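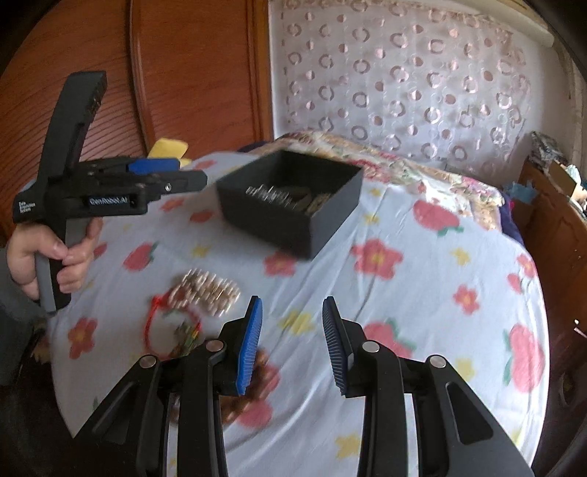

Handheld gripper pair in use at the Paisan site, with the bead and small-parts set on the bed.

Progress report, second period: setup and upkeep of the handheld gripper pair

This report covers the one pair of handheld grippers paid for under the Ziturden small equipment award. It deals with how the pair is set up and kept in order. Recording results are reported separately by the Clundham office.

Status

The pair was in service for the whole period apart from two short stops. It logged 152 hours of use, against 120 planned. We recorded 3738 usable takes, most of them with small household objects: beads, string, clips and open boxes. Work is done in ordinary bedrooms and kitchens, so the setup has to travel and be ready on a bed or counter within 20 minutes of arrival. We now meet that on most visits.

Setup

Each visit starts with the same checks. The operator opens and closes both grippers fully and watches that the two fingers meet evenly. The blue pads are wiped with a damp cloth and pressed at the corners to find any lifting. Then the jaw opening is zeroed with the fingers closed, and a short test take is played back before real work starts. We moved the zeroing step ahead of the test take in April, after losing most of a morning to takes with a bad offset.

Maintenance and repairs

The first stop was for pads. Small hard objects wear the ridges faster than we allowed for, and beads had begun to slip out at light grip. We changed all the pads and now inspect them every 2000 open-close cycles.

The second stop was a loose linkage pivot on the left-hand unit. The finger had side play and closed a little off center. The pivot was cleaned, refitted and tightened at the Fakberg workshop, and the unit came back the same week. The right-hand unit was checked at the same time and needed nothing.

Lint from bedding is a minor but steady nuisance. It collects in the linkage slots, and we brush it out at the end of each day.

Spending

Pads ran over budget. The pivot repair came in under - the workshop charged labor only - and the two nearly balance. We are not asking for extra funds.

Next period

We will order a second set of pads, write the cycle check into the visit sheet and keep one spare pivot in the travel case. We would also like to train one more person at Paisan to do the pad change on site, so that a worn pad no longer ends the day's session.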